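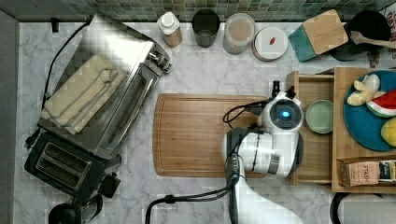

Benedikt Eberhard asked after our last report whether the recipe cards were being used at home or only picked up and taken away. We did not have a good answer then. We have a partial one now, and it takes up most of this report.

Flista home cooking program
Progress report to the Mösli Fund
Submitted 30 January 2026

Where things stand

Flista helps people in Nekham who have recently started cooking for one. Most were widowed or have come home from a long hospital stay. A few are younger and never learned. The grant pays for printed recipe cards, a grocery allowance for home visits, and the hours of two visiting cooks.

We have 40 households enrolled, which was the target for this period. Enrollment was slow until the clinic began putting our flyer in its discharge folders. Before that we relied on the library table, and people who stopped there mostly wanted recipes for a family of four.

The cards

The first set had 11 recipes. We printed 200 sets and have almost run out. During visits the cooks started asking which cards people had made more than once. The bean soup, the baked potato with cottage cheese and the one-pan chicken came up again and again. The fish card did not. People told us that they could not buy a single piece of fish at the store in Nekham, and that the rest of the package went bad. We have pulled the card and will replace it with one for canned salmon.

The print was also too small. We had gone to the smaller size to fit each recipe on one side. In the new set the steps run onto the back and the ingredient list is in heavy type. The oven temperature now has its own line at the top, as several people asked for it there.

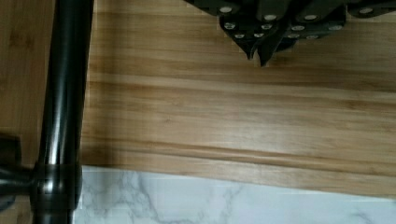

One household wrote on the feedback slip that the cards say "chop" and never say how small, and that she had been cutting her carrots the size of thimbles and wondering why they stayed hard. We went back through the whole set after that. Every cutting step now gives a size, and the soup card has a line drawing at full scale. The same slip asked for more dishes that can be frozen in single portions. Two of the new cards cover this.

Home visits

Each household gets three visits. The first is mostly a look through the cupboards and a talk about what the person likes to eat. On the second the cook and the resident make a meal together. The third is a follow-up, and the resident does the cooking.

The weak point is the gap between the second visit and the third. We planned on two weeks and it has usually been closer to five. One of the cooks was out for knee surgery and we did not have a substitute lined up. She is back now. We have also trained a backup, who can take on visits at the east end of town.

Small ovens came up more than we expected. Many residents do not want to heat a full oven for one potato, and the card times were all written for a full-size oven. We have retested the baked dishes in a toaster oven and added a second time to each card. The chicken needed foil over the top for the first half.
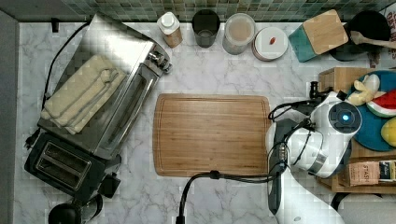
Cutting board and toaster oven on the counter.

Budget

Spending on groceries and cook hours is in line with the plan. Printing ran over on the first set. After that we moved the job to Peno, a shop in the next county, which quoted $3297 for the second set, including the heavier stock and the rounded corners. That fits within the printing line if we leave out the plastic sleeves. We would like to leave them out. People were taking the cards out of the sleeves to read them.

We are not asking for additional funds in this period. We do ask to move what remains in the travel line to groceries - the visits have been closer together on the map than we planned for, and food has cost more.

Next period

The new cards go out as soon as they arrive from the printer. Households that have the old set will get the new one by mail, with a note about the salmon. We expect to finish the third visits for everyone now enrolled by June and will send the full feedback slips with the next report.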